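Kitchen Table Cell – Pre-Run Inspection, with Comments
Study: Halik method, pick and place from paired views
Checked by: Kimie Sasaki
Read over by: Mahsa Ghorbani
When: Tuesday, before the first block

1. Emergency stop pressed and released, arm recovers – OK
Comment: The button is a little stiffer than the one in the Brunton room, so please give it a good firm push and don't be shy with it.

2. Speed limit set to 300 mm per second – OK
Comment: I know it feels slow when you have a whole afternoon of trials ahead of you, but Mahsa and I both sleep better this way!

3. Cables clear through the full reach – SEE COMMENT
Comment: I walked the arm through its far poses twice and nothing caught, though the loop near the wrist does swing wide. Keep an eye on it when reaching toward the oven side.

4. Gripper opens and closes on command, fingers tight – OK

5. Table layout matches the Treten sheet – OK
Comment: Colander, plate, ketchup, fruit, small blue bowl, green mug. If you bump something, put it back before you carry on – the comparison between the two views only means anything when the layout holds still.

6. Both views recording, clocks matched – SEE COMMENT
Comment: The wrist view is soft up close. We have 937 trials scored so far out of 2,000 planned, and the Kurek baseline had the same softness, so we're leaving the lens alone until April. Of the 38 trials Mahsa set aside for rescoring, most were ones where the wrist view was hard to read, and I'd love a second pair of eyes on those.

7. People behind the line before motion starts – OK

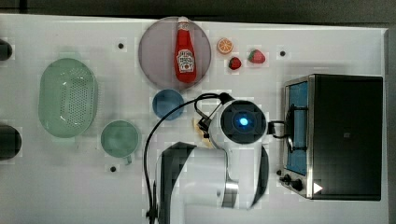
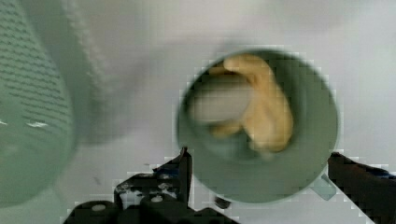
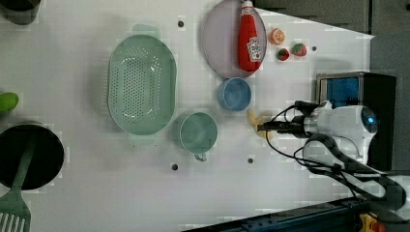
Items 4 to 6: table layout from overhead (first and third), wrist view with the gripper open (second).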